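12월이 되면 집에 있는 물건이 전부 나를 쳐다본다. 여름에는 안 그러는데 겨울에는 그런다. 밖에 나가기 싫으니까 나도 물건들을 쳐다보게 되고, 그러다 보면 눈이 마주치는 것이다. 오늘은 아침 열 시쯤 책상 위에 널린 자잘한 것들과 눈이 마주쳤고, 내가 졌다. 정리를 하기로 했다.

정리라고 해 봐야 식탁보를 펴는 것부터다. 왜 식탁보부터냐고 물으면 할 말이 없다. 작년에 Galang에서 산 자주색 식탁보인데, 살 때는 '와인색'이라고 적혀 있었고 집에 와서 펴 보니 그냥 붉었다. 와인도 여러 가지니까 따지지는 않았다. 크기도 문제였다. 탁자 치수를 재고 갔어야 했는데 나는 팔을 벌려 보고 "이만하면 되겠지" 하는 사람이고, 가로 90센티미터짜리를 집어 들었다가 불안해서 훨씬 큰 것으로 바꿨다. 그래서 지금 우리 집 탁자는 망토를 두른 모양이다. 무릎에 덮을 수 있어서 겨울에는 좋다. 일어설 때 같이 일어서는 것만 조심하면 된다.

Analyn이 처음 이걸 봤을 때 "누가 돌아가셨어?"라고 했다. 교회 제단 같다는 뜻이었다고 나중에 설명했는데, 설명을 들으니 더 나빴다. Analyn Ignacio는 자기 집 식탁에 아무것도 안 까는 사람이다. 컵 자국도 안 남는다. 나는 그 집에서 물 마실 때마다 컵을 손에 들고 있는다. 한번은 밥을 다 먹을 때까지 들고 있었다.

하여튼 식탁보. 세탁하고 나면 원래는 다림질을 해야 한다. 안 했다. 작년에도 안 했고, 하룻밤 깔아 두면 제 무게로 펴진다는 이론을 나는 아직 믿는다. 군데군데 색이 짙은 데가 있는데 이게 얼룩인지 주름 그늘인지 한참 들여다보다가, 모르는 편이 살기에 낫겠다 싶어서 고개를 들었다. 찻잔 하나 올려놓으면 가려질 자리다. 찻잔을 안 치울 핑계도 생긴다.

그다음은 화분이었다. 화분은 지난달에 Gerardo가 주고 간 것이다. 이사를 가면서 "얘는 손이 안 가요" 하고 맡겼다. 손이 안 가는 식물이라는 말을 나는 평생 네 번쯤 들었고, 앞의 세 번은 장례를 치렀다. 이번 것은 아직 살아 있다. 크림색 화분에 작은 잎이 잔뜩 달려서 나보다 형편이 좋아 보인다. 볕이 드는 자리를 찾아 주느라 오전 내내 들고 다녔다. 창턱은 춥고, 책장 위는 어둡고, 바닥에 두면 내가 찬다. 결국 식탁보 끄트머리에 앉혔다. 올려놓고 보니 자주색에 초록색이라 어쩐지 연말 분위기가 났다. 트리를 안 사도 되겠다는 생각이 제일 먼저 들었고, 그게 오늘 가장 기뻤던 일이다.

Gerardo Dela Peña에게 식물이 무사하다고 문자를 보냈다. 답장으로 "물은 주고 계시죠?"가 왔다. 그때 물을 줬다. 그리고 "그럼요" 하고 보냈다. 순서가 조금 바뀌었을 뿐 거짓말은 아니다.

책상 위 물건들은 점심 먹고 치웠다. 치웠다는 말은 좀 과하다. 줄을 세웠다. 서랍에 넣자니 서랍이 이미 차 있고, 버리자니 하나하나가 언젠가 쓸 것처럼 생겼다. 그래서 한쪽으로 밀어서 대충 한 줄로 만들었는데, 줄만 세워도 정리한 티가 난다. 학교 다닐 때 조회 시간이 왜 있었는지 이제 알겠다. 선 하나가 화분 옆에서부터 책상 위로 늘어져 있는 것도 계속 거슬렸다. 둥글게 감아 보면 풀리고, 뒤로 넘겨 보면 다시 앞으로 온다. 세 번 해 보고 그만뒀다. 선에게도 사정이 있을 것이다.

Gratelier에서 파는 선 정리함을 검색해 봤다. 뚜껑 있는 나무 상자인데 값이 사람을 겸손하게 만든다. 후기가 1,031개나 달려 있어서 한참 읽었다. 다들 인생이 바뀌었다고 한다. 상자에 선을 넣었을 뿐인데. 읽다 보니 한 시간이 갔고, 그 한 시간이면 선을 묶고도 남았다는 걸 알지만 그건 다른 종류의 일이다. 장바구니에 담아 두고 창을 닫았다. 내 장바구니에는 그런 식으로 담긴 물건이 많다. 거기야말로 정리가 필요하다.

오후에는 격자무늬 천을 두고 고민했다. 검정에 청록이 섞인 것. Vomamgate 갔을 때 따라온 물건인데, 빨래도 아니고 빨래 아닌 것도 아닌 상태로 며칠째 집 안을 돌아다닌다. 의자에 걸어 두면 앉을 때 치워야 하고, 침대에 두면 잘 때 치워야 한다. 아침에는 의자에 있었고 점심에는 침대에 있었다. 저녁이 되니 새로 깐 식탁보 위에 와 있었다. 물론 내가 놓은 것이다. 기억은 안 나지만 이 집에 다른 용의자가 없다. 개려고 집었다가 전화가 와서 도로 뭉쳐 놨다.

전화는 엄마였다. Dustthorpe 사는 이모가 김장을 너무 많이 해서 택배로 보냈다고 한다. 얼마나 많으냐고 물었더니 "많아"라고만 하셨다. 우리 집 냉장고 사정을 말씀드렸더니 냉장고를 정리하라고 하신다. 오늘 하루 종일 들은 말 중에 가장 무서운 말이었다. 택배비가 최대 2,000원까지 더 나올 수 있다는 이야기도 하셨는데 그건 이모가 낸다니까 나는 관대하게 듣기만 했다. 통화 끝나고 냉장고를 한 번 열어 봤다. 닫았다. 내일의 나는 오늘의 나보다 강할 것이다.

저녁은 남은 국에 밥을 말아서 책상 앞에 서서 먹었다. 식탁보를 새로 깐 날에는 탁자에서 밥을 먹을 수 없다. 이러려고 산 게 아닌데 해마다 이런다. 국물 한 방울이면 그 위에 찻잔을 또 하나 올려야 하고, 그렇게 찻잔이 늘어나면 결국 밥그릇 놓을 자리가 없어진다. 텔레비전은 켜지 않았다. 켜면 앉게 되고, 앉으면 오늘이 끝난다.

그런데 먹고 나니 어차피 끝나 있었다. 창밖이 밝을 때 시작한 일인데 한 것을 적어 보면 식탁보 깔기, 화분 옮기기, 줄 세우기. 이게 다다. 그래도 탁자가 제법 그럴듯하다. 천 뭉치만 빼면 잡지에 나올 것도 같다. 그런 잡지가 있다면 나도 구독한다.

Analyn에게 정리했다고 자랑했더니 "어디를?" 하고 답이 왔다. 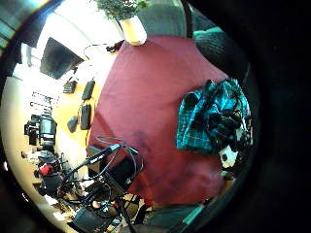 답장은 내일 하기로 했다. 양치하고, 화분에 물을 또 줄까 하다가 Gerardo가 너무 자주 주면 죽는다고 했던 것이 생각나서 참았다. 김치가 오기 전에 냉장고 둘째 칸만이라도 비울 것. 고추장 두 통은 하나로 합칠 것.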